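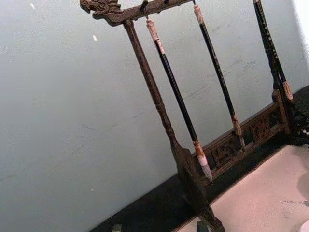
Do you really need to hang your calligraphy brushes up?
Most of the time it's worth doing, as long as they've been rinsed properly and are hanging tip down. A brush lying flat on a desk will survive, but one left standing in a jar with water still up in the ferrule is asking for trouble.

I've been asked that four or five times since I started posting my wobbly practice sheets, so there you go, now it has its own post.

I came to brushes late and through the wrong door. I bought a set for colouring in borders (I was making place cards for a cousin's engagement do) and then couldn't stop playing with the big one. By July I was down at the Pakcombe hall every week with Trí Trình's beginners' group, grinding ink and wrecking newsprint. Trí looks at how you've left your brushes before he looks at your writing, and my first few weeks I left mine in a mug. A mug! Bristles up, admittedly, which I thought was very responsible of me. But all the water runs down into the glue, and one of my favourites started shedding hairs into every stroke. I've still got it and I use it for dusting the keyboard.

So I got a rack. I wanted one of the plain bamboo ones and came home with the dark carved thing with a dragon's head on the end of the crossbar, mouth open, snout and all. It has a turned post with rings all the way up, and a fretwork panel across the lower part that I adore and that is an absolute magnet for dust. A dry toothbrush gets into the openings, if you've got one the same. I paid $200 for it at Bresar, the secondhand place behind the bakery, and had to have a little sit down afterwards. The wood is rough in spots and a bit mottled on the post and I've decided I'm leaving it alone. Bence Oláh, who runs the shop, was all for me oiling it. Maybe in winter.

Anyway, the routine. I rinse in cool water until it runs clear, then rinse again, as there's always more ink up near the ferrule than you'd think. No soap. I know people who use soap and I'm not going to fight them. Then I press the water out between two fingers, from the ferrule down, and shape the tip while it's still damp. With the white-haired ones you really want to bring them back to a nice fine point at this stage — if they dry splayed, they'll stay splayed until you soak them again.

Then up they go by the cord loop. I keep the ones with the pale caps and black shafts together, and the fancy one with the little white and gold dots down at the far end next to the post. It's the prettiest handle I own and I hardly ever write with it. I probably should.

A few other bits while I'm here:

Check your loops. The cords on mine are thin and I've had one fray through and drop a brush at two in the morning, which scared the daylights out of me. Waxed thread from the leatherwork aisle does a lovely job and you can tie it in a minute.

Keep the rack out of direct sun. Mine was on the windowsill for one summer and I didn't like what it did to the handles, so it's moved.

Don't put the plastic cap back on a new brush once you've wet it. You'll never get it on without bending hairs, and it traps the damp. Chuck it.

Leave a bit of space between brushes while they're drying. If yours is as crowded as mine gets, put the wet ones on first and add the dry ones the next morning.

Somebody in the comments wanted to know about the paper in my last post. It was the Vikow practice roll, the cheap one, and I've gone through over 400 sheets' worth since autumn. It bleeds if your ink's thin but for drilling the same character again and again I don't mind a bit. I'm trying the Vi pads next, and I'll put up some side by side pages once I've got a few that I'm not embarrassed by.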